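Bench arm keeps failing to seat bars in a slotted board — grey box setup

Posted in: Home and Shared Workshop Builds

slotmachinist
Joined in December, mostly lurking until now

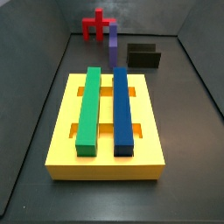

I'm trying to get my arm to pick up the green and blue bars, turn them a quarter turn and drop them into the two slots in the yellow board. The arm is a Tarnura kit on a shelf bracket, running the Jostetti planner on an old desktop. Picking is fine. It's the last bit that goes wrong. The bar comes down, catches the lip of the slot and tips, and then the planner thinks it's finished and opens the fingers.

I've done 400 tries with the stock settings and got 2 clean insertions, both in the near slot. The far slot has never worked. Camera is fixed and I calibrated it on 12th March, nothing has been knocked that I know of.

Any ideas before I start cutting a new board with wider slots?

ferrule_b
Are the edges of the slots square or have you put a chamfer on them? Square to square is hard work for a cheap arm. I ran a file round mine at 45 degrees and it made more difference than any software I tried.

slotmachinist
Square. Cut them on the router at the shared workshop and left them as they came off. I'd like to keep them that way if I can, as the whole point was to get the arm doing it properly.

oldgreyrelay
Then you want some give in the wrist. A stiff wrist and a square slot will fight each other all day. Queiroz do a little sprung coupling that goes between the wrist and the gripper. Or make one out of two plates and some rubber grommets, mine has lasted fine.

tinplate_lou
Disagree with the sprung wrist. I had one and all it did was hide the real error. The bar wobbled in, or it didn't, and I couldn't tell which joint was out. Sort the calibration first. If the near slot works now and then and the far one never does, that sounds like scale or tilt in the camera to me.

oldgreyrelay
It hides the error because it copes with the error. That's what it's for. You will never calibrate a hobby arm well enough to go square into square.

tinplate_lou
I did, though. Took ages, granted.

marl_and_grit
What's your background like for the camera? Looks like dark floor and grey walls. I'd be more worried about the dark blue bar than the green one. The near end of it is nearly black and if your edge finder is picking up the shadow on the yellow you could be a few millimetres out before the arm has even moved. Do you get more misses with blue?

slotmachinist
Hadn't split them by colour. Just been through the log and yes, blue is worse, though both of them are bad. Both clean ones were green.

The red piece and the purple bar at the back are for later on, same with the black panels. I leave them there so the planner has to route round them.

marl_and_grit
Take them out for now. One less thing while you're hunting.

ferrule_b
I'd leave them in if that's how you'll be running it. Otherwise you tune it all up and then have to do it again when they go back.

fenwire
Which version of Jostetti? The older one has a fixed drop height and doesn't check contact at all. There's a setting called settle that's off by default. Turn it on and it moves the part in a small spiral when it touches, up to 2 mm out from where it landed. It's slow but it does find the hole.

slotmachinist
Version 505. Settle was off. I didn't know it was there, it's not in the Fondusix build notes I followed.

fenwire
Those notes are for the earlier arm, I'd ignore anything in them past the wiring.

tinplate_lou
Turn settle on by all means but redo the camera as well. Put the board right at the back of the box, calibrate on that, then bring it forward and see if the error grows.

slotmachinist
OK. Plan is settle on, recalibrate with the board in both places, and a lamp on the left to see if it helps with blue. No filing yet — sorry ferrule_b. Will put numbers up when I have them.

ferrule_b
File's there when you want it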